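My son's reading score came back low, does the school have to do anything?
Posted in Schools & Learning, Oct 20, 2021

My 9 year old goes to Aranda Elementary and his fall reading score is two levels below where it should be. The teacher is nice but all I got was a printout and a login for Grimeo, the reading app.

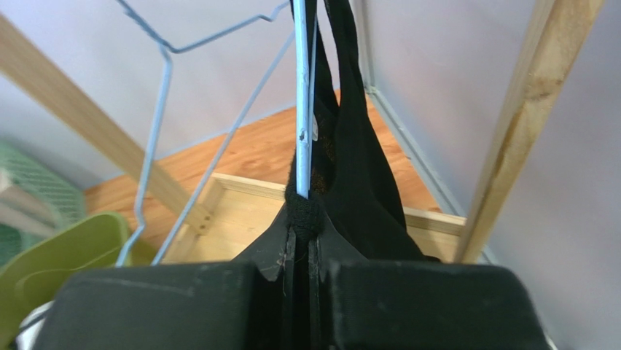 He does it every night after dinner and hates every minute. I read that 500 kids in our district got flagged this fall, so maybe they're swamped? I don't want to be that parent, but I also don't want to sit around until the February test. What should I be asking for?

Darnateo

Put it in writing! I talked to my daughter's teacher in the hallway 5 different times and got smiles. Then I sent one short email to the principal asking for a reading evaluation, and we had a meeting 11 days later. Ask which part of the test he did badly on, too. With mine it was all vocabulary, she could sound out anything.

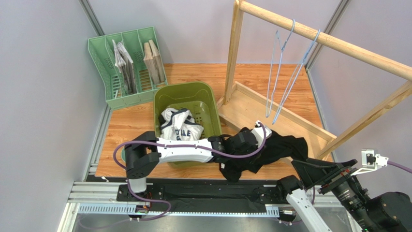 Robot arm holding a black garment, with a laundry basket behind it

Also let him pick what he reads at home, even if it's comics or the back of the cereal box. We dropped the app on weekends and nights got a whole lot calmer around here.

Saturnino Casado

I'd wait for February, kids have bad test days. My nephew was low in third grade and now he reads all the time. 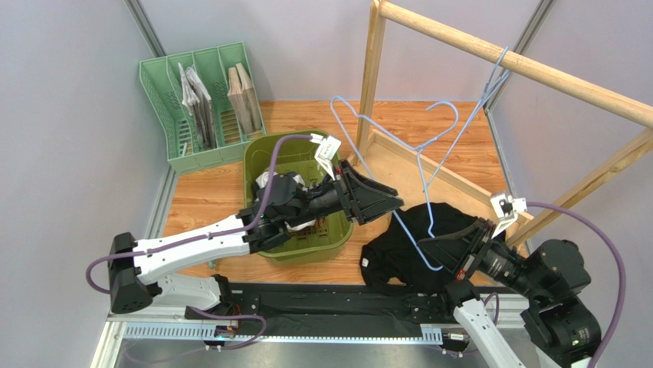 But if you do want extra help, try the Cusgate library, they had free tutoring on Saturdays when we used it. Not sure if they still do, so call first.

Cusgate mom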